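Gripper club, week 7

25th April

We are in week 7 of the robotics club at Stascombe, and I am behind on these posts again. The last one covered the kit list, so this one has to cover everything since then.

The project this term is a gripper tool you hold in your hand. You squeeze, the fingers close, and a camera on the tool records what happened. The plan is to collect enough recordings of simple jobs (picking up a cup, folding a cloth, putting a lid on a box) to train a small arm to do the same jobs. Nesrin Tuncer runs the training side. I am on the hardware bench with Ertuğrul Gökçe, which mostly means fingers.

We are on the third finger design. The first was too thin and bent sideways under load. The second held up fine but had a smooth inner face, and anything round slipped out of it. For the third, Ertuğrul made the body thicker and put a separate pad on the gripping side. It took him two evenings to get the pad to sit right. We call this one Stakon, after a folder name that was never changed.

Printing is slow. One finger weighs 80 grams and the printer at the club is shared with two other groups, so we get one overnight slot and have to be out of the way by morning. If a print fails we lose the whole slot. That happened twice in April.

As of last night we have 191 recordings. Nesrin wants 830 before she starts the real training run, and she has already thrown out a batch of mine. I was closing the fingers too early, before the tool was lined up with the cup, and she said the arm would learn to do that too. She was right to throw them out. I did them again more slowly.

Her rules for recording are now taped to the bench:

Start with the fingers fully open.
Hold still before you move.
One job per recording.
If you drop something, stop and start over.

I have broken all of them at least once. The first is the one I check most now, both tips well apart with nothing between them. 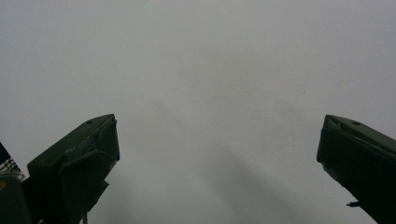 Photo: Disusau club archive

The fingers have picked up scuffs and some lighter patches along the edges. Ertuğrul wants to reprint the set before the open evening. I would like to leave them alone until we have more recordings done, so that all the data comes from one pair. Nesrin agrees with me, so the reprint is on hold.

Çetinkaya, the other team in our room, is working on a line follower and has offered to swap a printer slot for some help with their wiring. I said yes. That gives us an extra night for the spare pads.

Next session is cups again, then lids. I still need to find a second box with a lid that fits properly, and to order more of the short screws.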